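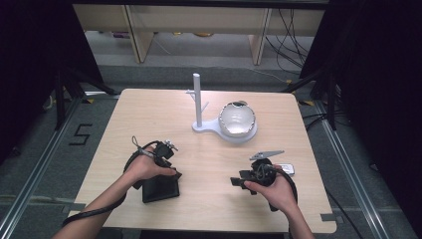 Abb. 3: Ständer Plisow mit Schale auf dem runden Ende der Grundplatte

3 Aufstellen und Bestücken des Ständers

Dieser Abschnitt gilt für den weißen Tischständer Plisow in der Ausführung mit zwei Zapfen. Für die Wandausführung Lirkine siehe Abschnitt 8.

3.1 Aufstellort

Der Ständer ist für ebene, waagerechte Tischflächen vorgesehen. Textile Unterlagen, Tischdecken und geölte Flächen, die noch nicht durchgetrocknet sind, sind als Stellfläche nicht zulässig. Der Abstand zwischen Grundplatte und Tischkante muss an jeder Stelle mindestens 12 cm betragen. Bei Tischen mit Aussparungen oder Kabeldurchlässen wird der Abstand vom Rand der Aussparung gemessen.

3.2 Aufstellen

1. Tischfläche mit einem trockenen Tuch abwischen.
2. Grundplatte mit der Unterseite nach unten auflegen. Das schmale Ende mit der Säule und das breite, runde Ende müssen vollflächig aufliegen.
3. Säule am unteren Drittel fassen und auf festen Sitz prüfen. Spürbares Spiel ist nach Abschnitt 6.2 zu beseitigen.
4. Ständer so drehen, dass das runde Ende von vorn frei zugänglich ist.
5. Zapfen auf Risse kontrollieren. Beschädigte Zapfen nicht kleben, sondern als Satz ersetzen (Bestellnummer 171).

VORSICHT
Den Ständer nicht an den Zapfen anheben oder verschieben. Die Zapfen können am Ansatz brechen.

3.3 Schale aufsetzen

1. Schale mit beiden Händen seitlich am Rand fassen.
2. Senkrecht von oben auf das runde Ende absenken. Die Säule dabei nicht berühren.
3. Schale loslassen und Sitz prüfen. Sie darf bei leichtem Antippen des Randes nicht wandern.
4. Erst danach befüllen, höchstens bis 3 cm unter den Rand.

Hinweis: Keramikschalen mit rauem Standring hinterlassen auf dem Kunststoff Schleifspuren. Die Funktion wird dadurch nicht beeinträchtigt. Passende Filzringe sind unter der Bezeichnung Plokum erhältlich.

3.4 Wechsel auf andere Gegenstände 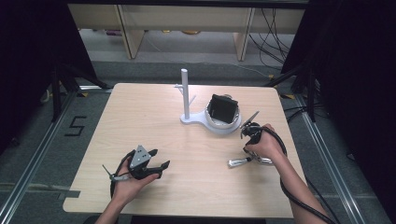

Vor jedem Wechsel ist das runde Ende vollständig zu räumen. Es wird immer nur ein Gegenstand aufgesetzt; Stapeln ist nicht zulässig. Eckige Gegenstände dürfen schräg stehen, sofern sie von selbst in ihrer Lage bleiben und die Säule nicht belasten.

1. Schale entleeren, abheben und außerhalb des Arbeitsbereichs abstellen.
2. Krümel und Feuchtigkeit vom runden Ende entfernen.
3. Neuen Gegenstand mit der schwereren Seite nach unten einsetzen.
4. Gegenstand loslassen und fast 8 Sekunden beobachten. Kippt oder rutscht er in dieser Zeit, Lage korrigieren und Schritt wiederholen.

Die Zapfen an der Säule bleiben beim Wechsel frei. Angehängte Teile vorher abnehmen.

VORSICHT
Glas und dünnwandige Keramik nicht schräg einsetzen. Bruchgefahr.

3.5 Anhängen an die Zapfen

Zulässig sind leichte Gegenstände mit Öse, Schlaufe oder Henkel. Bei einseitiger Belastung muss das runde Ende bestückt sein, andernfalls ist die Standsicherheit nicht gegeben. Der Henkel wird bis an die Säule herangeschoben. Angehängte Gegenstände dürfen die Tischfläche nicht berühren.

3.6 Abbau

1. Zapfen räumen.
2. Gegenstand vom runden Ende abheben.
3. Ständer an der Grundplatte fassen und anheben. Nicht über die Tischfläche ziehen.
4. Stehend lagern. Für den Versand die Einlage der Originalverpackung (Jaunzems, Größe 3) verwenden.

Reinigung siehe Abschnitt 5. Scheuermittel und lösemittelhaltige Reiniger sind auch bei hartnäckigen Flecken nicht zulässig.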